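Fonlow Clear Prep Set

Jar, two bowls and cutting board

Sold as a set or as separate pieces

The Fonlow Clear Prep Set is made for cold prep work: slicing vegetables, holding cut fruit, mixing a dressing, putting out salad at a counter. Every piece is see-through, so it is easy to check what is left and whether something needs washing again. The set suits small cafes, sandwich counters, cooking classes and home kitchens with a long worktop.

What is in the set

Jar, clear glass, 1
Large bowl, clear glass, 1
Small bowl, clear glass, 1
Cutting board with handle hole, 1

Lids are not included. The jar does not take a screw lid.

The jar

The jar has straight use as a container for utensils, dry goods, breadsticks or cut celery. The rim is thick and rounded and comfortable to pick up by. It is heavier than it looks, so lift a full one with two hands.

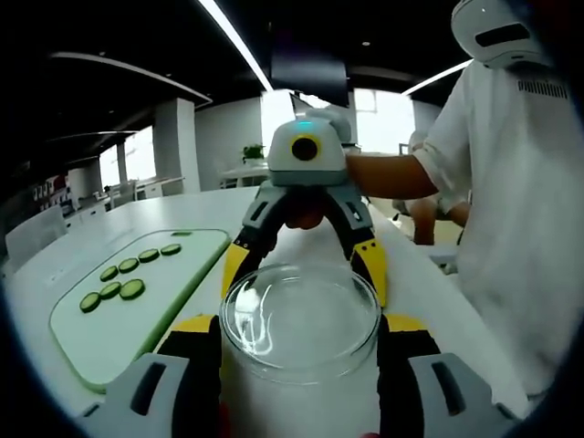
Fonlow jar, upright on a white table.

Do not pour boiling water into the jar. It is meant for cold and room temperature food. If it has been in the refrigerator, let it stand for 10 minutes before washing it in warm water.

The cutting board

The board is a rounded rectangle with an oval hole for carrying and hanging. It lies flat and can be used on either side. Put a damp cloth underneath on a smooth counter, or order the Plosari grip mat, which is cut to the same outline and sold separately.

Use it for vegetables, fruit, herbs and bread. Knife marks will show after a while - this is normal and does not affect use. We do not recommend it for cleavers or for splitting squash.

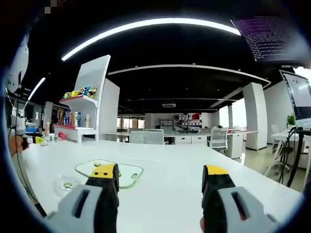
Cutting board flat on the table, with drinks and snacks shelved behind.

The hole fits a standard rail hook. The Kramer wall rail we carry has hooks of the right size, and the board dries faster hanging than lying down.

The bowls

The large bowl is for tossing and serving. The small one holds dressing, seeds, chopped onion or whatever is coming off the board in smaller amounts. The small bowl stores inside the large one. Put a folded paper towel between them so they do not stick or chip.

A simple way to set up for cucumber salad is to keep the board on the left with the bowls beside it, and move the slices over as you go. Left-handed cooks can turn this around. 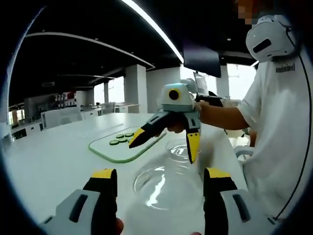 Rims and handling

Most damage to glass bowls happens at the rim, usually against a faucet or another bowl. The rim on the Fonlow bowl is thick and rolled, and it gives you something to hold when your hands are damp. Check it with a dry fingertip now and then. If you feel a chip, stop using the bowl for food.

Carry bowls one at a time when they are full. On a shared worktop, set them back from the edge.
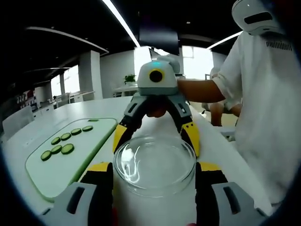

Care

Wash all pieces before first use. The jar and bowls can go in the dishwasher on a normal cycle. Wash the board by hand with dish soap and a soft sponge. No steel wool, no scouring powder. Cloudy glass clears up with white vinegar left on for roughly 20 minutes, then a rinse.

Not for oven, stovetop, broiler or microwave.

Ordering

Single pieces can be ordered at any time. Full sets ship in one carton with cardboard dividers. Keep the carton until you have checked the glass, and report breakage within 2 days of delivery. We replace broken pieces and do not need them sent back.

For cafe and classroom orders, write to Lamai Rattanakul at the Tromatley sales desk. Questions about replacement pieces go to Willy Vandenberghe in the parts department.

The next delivery of small bowls is due in September. Sets already ordered are not affected.

Page updated Monday, June 5, 2023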